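Two Hand Grippers and a Mountain of Laundry: Tips After a Month with the Clokar Hire Kit
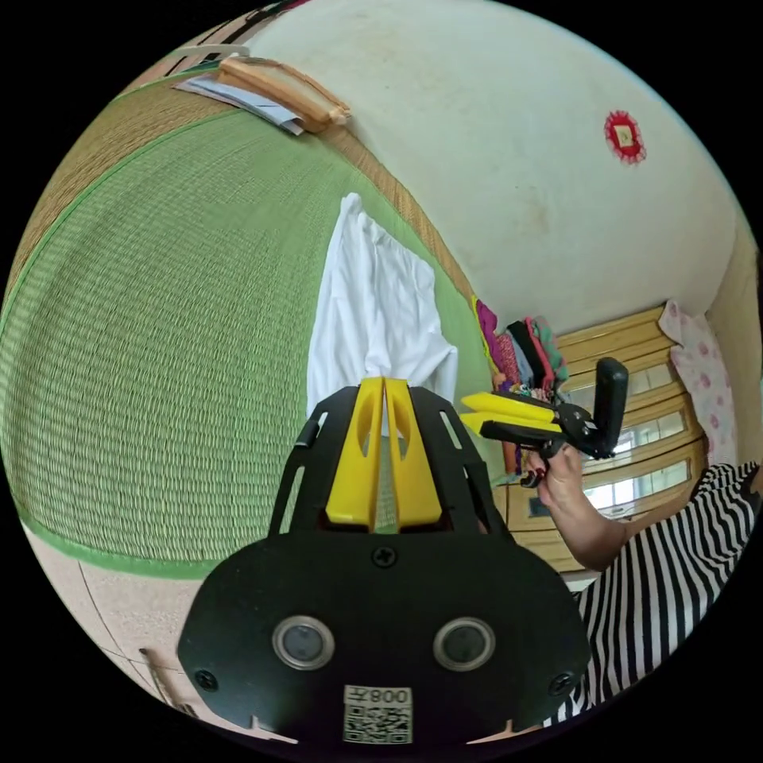
Words and washing by Rehema Makokha | Home & Workshop Tips | October | 66 comments

I fold a lot of clothes. I also say yes to things too quickly, so when Driss Benkirane at Furtado (they're the hire shop in Purbridge, next to the tile place) asked if I'd like the Clokar pair for a month, I'd agreed before I had any idea where I'd put them. You hold one in each hand, squeeze the trigger, and the two yellow fingers do the pinching. The lenses on the body record what you're doing, and the recordings go off to teach a robot arm to do the same job. You get paid a bit per accepted recording, which comes off the hire.

Plenty of you wrote in after I mentioned it, mostly wanting to know if it's worth the bother. I'll get to that. First, the things I wish I'd known on day one!

Getting the room ready

Clear more floor than you think you need. I work kneeling on the tatami, and for the first few goes I kept shuffling into my own paperwork. Push envelopes and letters well back, and turn anything with your address on it face down, as those lenses take in a very wide view.

Shut the curtains halfway if the sun's coming in low. I had two batches sent back for glare off the furniture, and after that I did all my folding before ten in the morning.

Keep finished piles up on a chest of drawers or a shelf. If they're down on the floor with the unfolded things you will pick up the same T-shirt twice (I did, and was very pleased with my speed until I noticed).

Folding with fingers that aren't yours

Start with plain cotton. Tea towels and pillowcases are lovely, thick jumpers are a nightmare, and anything silky slides straight out. Leave the fitted sheets alone. Please.

Pinch the seam, never the middle of the cloth. A seam gives the fingers something to bite on, and on a shirt the shoulder seams are best of all. Lift both together, let it hang for a second so the creases drop, then lay it down away from you.

Squeeze gently. I gripped as if I was holding on to a bus rail and my hands ached by the Thursday. Half the pressure does it, and twenty minutes is plenty before a cup of tea.

Wipe the fingers with a barely damp cloth when they start to slip. Lint builds up quicker than you'd expect, especially with towels. Use a dry lens cloth for the glass and don't be tempted by window spray.

Leave the sticker with the square code alone, too. I started picking at a corner, as I do with jam jars, and Driss went quite pale.

So is it worth it?

The month's hire was 119 pounds. I sent in 1571 recordings and a bit more than half my money came back. You'd need 3000 for the full refund, and I can't see how anyone with a job and a family would manage it. The instruction leaflet is poor, the carry case is good, and the help line answered both times I rang.

I also tried the Hamov set in the shop. It's lighter, and kinder to small hands, but the trigger felt spongy and I kept dropping socks.

Would I hire the Clokar again? Yes, in the winter, when there's a week's washing to fold and nothing to do in the garden. For anyone with sore wrists I'd say try it in the shop for ten minutes first. Furtado will let you, and they keep a basket of tea towels behind the counter for practising.

Next time: getting candle wax out of a tablecloth, with the brown paper method and the other one.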